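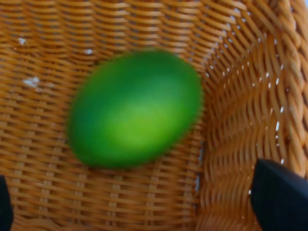 Notebook, storage trial, November
Bench 2, Dismont room

Purpose: find out whether whole limes keep better in the open wicker basket than in the steel bowl or the lidded tub, at room conditions, with no washing or waxing on our side. The kitchen group wants a storage recommendation for the Trallance counter display and has so far been working from habit.

Setup as of this morning:

Fruit is from one Baek delivery, single carton, sorted by hand. Rejected anything with a soft stem end, a split, or a brown scar wider than a fingernail. Stem buttons left on where present. Fruit with the button missing was spread evenly over the three containers so that it does not load one of them.

Containers: wicker basket, steel bowl, plastic tub with snap lid. All three sit on the same shelf, away from the window. The basket is raised on two dowels to let air under the floor. The bowl and tub sit flat. I considered raising all three and decided against it, as the counter display will have the basket on a riser in any case.

Reference fruit: one lime kept alone in a basket, touching no other fruit. It is there to separate what the container does from what contact does. It gets weighed first each time and goes back in the same orientation, judged by a pencil tick near the stem end.

Starting mass of the basket lot, fruit only: 383 g. Bowl and tub lots were matched to it as closely as whole fruit allows. Exact values are on the sheet taped inside the cabinet door.

Room: 70 F on the wall thermometer. Relative humidity 40 percent on the Istari meter. The meter was checked against the salt jar last month and has not been dropped since, as far as I know.

9:15 a.m.
First weighing complete. Tared the scale between lots. The pan is small for the long fruit and they roll, so I have started using a ring of folded paper towel as a cradle. The ring is tared out. Keep the same ring. If it gets juice on it, make a new one and re-tare.

Color: graded by eye against the printed card, under the bench lamp, overhead lights off. The card has five steps from dark green to yellow. Grading under the overheads gave me a half step toward yellow on the same fruit, so lamp only from now on. A fruit that is darker at the ends and lighter on one side gets two readings, side first, ends second. Do not average them on the sheet. The lighter side is usually already there at delivery and says little about storage. What matters is whether the lighter patch spreads.

Also note that a highlight on the peel looks a lot like yellowing if you are standing still. Turn the fruit under the lamp. If the patch stays with the lamp, it is glare and does not get recorded.

Firmness: thumb only. I looked at the spring gauge again and it leaves a dent, and a dented lime is no use for a keeping trial. Scale of hard, gives slightly, gives, soft. Same person for the whole run.

11:40 a.m.
Notes on the basket itself.

The floor weave holds small debris. A few white specks were on the floor of the basket when I looked in. Source not known. Candidates are carton dust, fibers from the paper towel, or dried residue from whatever the basket held before. They are small enough that they will not register on the scale, but if they are residue they may feed mold, and that would be charged against the basket unfairly.

Procedure for now: lift the fruit out, tip the basket over a dark tray, tap the underside, brush along the rows and then across them with the dry bottle brush. Brushing across only pushes material down into the crossings. Record anything left on the tray. No water. Wet strands would raise the humidity next to the fruit for an unknown time and we would be measuring the washing.

The weave also makes a rougher contact surface than the bowl. A round fruit on a curved woven floor rests on a few strands and nothing else. That may be good for airflow and bad for the peel. Add a column for contact marks. Look for parallel lines on the underside, record present or absent, and note whether they fade by the next reading.

Strand color is not a useful background for grading. Against the orange-tan of the basket every lime reads greener than it does on the gray card. Take the fruit out before grading, every time, including the reference.

2:30 p.m.
Second weighing, to get a feel for scale drift before the real interval starts. Drift is within the last digit. Good enough. No conclusions from the fruit at this spacing and none should be copied to the summary.

The tub lid has already fogged slightly on the inside at one corner. Noted without comment. Lid stays shut between readings. When it is opened, wipe nothing and close it within a minute.

Open points:

The basket is larger than the bowl, so its fruit sits in one layer and the bowl's sits in two. That is a real difference between the containers, but it confounds the comparison of materials. Option is a second run with a single layer in everything. Decide after this run.

No control on ethylene. There are bananas on the shelf in the hall. Asked for them to be moved.

No decision yet on what ends the run. Proposal: a container is finished when any fruit in it reads soft or shows mold, and the remaining containers continue. A finished container is still weighed once more, then emptied and brushed.

The counter display may include lemons in the same basket. Outside this trial. If asked, say that it was not tested.

Next reading tomorrow, same time as the first. Reference lime, then basket, bowl, tub, in that order. Lamp on ten minutes beforehand. Scale level bubble needs checking, the bench was bumped after lunch.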